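Section 7: Moving in the Desk Basket

Your Govari desk set comes with a wire basket, a tray, and a bag of felt dots. The tray and the dots have their own sections. The basket gets a longer one than it deserves, mostly on account of what people put in it.

Before you start

Clear the tabletop. All of it, including the stack of mail you've been meaning to open since March. Wipe the surface and let it dry. Wood finishes hold a grudge against damp metal, and the Govari warranty does not cover grudges.

Run a fingertip lightly along the rim and the underside of the basket. If you find a sharp weld, stop and request a replacement from Clumari Parts. Do not file it down yourself. The coating will flake, and you will be finding black specks in your coffee for a long while.

Setting the basket in place

1. Put the basket on the table with the open side up. We mention this for a reason.

2. Press down gently on each corner in turn. If it rocks, look underneath for a pen cap. If there is no pen cap, stick a felt dot under the high corner and try again.

3. Slide the basket toward the far side of the table, leaving at least 3 inches between it and the drop. Lift it to move it once it has anything inside.

4. Leave the near half of the table free. That is where the work is supposed to happen.

CAUTION: Maximum load is 7 pounds. A full tumbler is well under this. A full tumbler, a stapler, a jar of pennies and a small cactus may not be.

Loading the basket

5. Tall things go in first. Stand your tumbler upright on the mesh floor, close to a side wall, so that it has something to lean on if the table gets bumped.

6. Check that the lid is on all the way and the stopper is seated. A straw may stay in, provided it clears the rim and doesn't point at anyone's eye.

7. Flat and small things go in last, on the floor of the basket. Anything narrower than the mesh openings will end up on the table underneath, where you will look for it last.

NOTE: The basket is not a drip tray. It is, by design, nearly all holes. If your tumbler sweats in summer, put a coaster under the basket or accept the ring.

Cleaning

8. Empty the basket, rinse it in warm water with a drop of dish soap, and dry it with a towel. Go into the corners with an old toothbrush. Skip the dishwasher, even on the gentle cycle, even just once.

Compare your own table with these before moving on to Section 8:
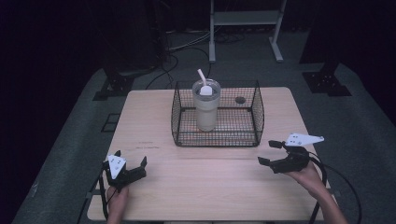
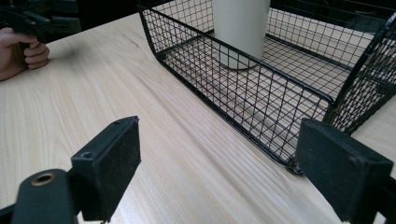
A reader of the last printing, Radebe, wrote to us that step 5 has it backward: with an empty tumbler the wall is fine, but a full one belongs in the middle of the floor, where its weight can't tip a light basket when somebody grabs one end to pull it closer. We tried it with the tray removed and have to admit the basket did feel steadier. Step 5 stays as it is until the next printing. Use whichever you like, and keep the lid on.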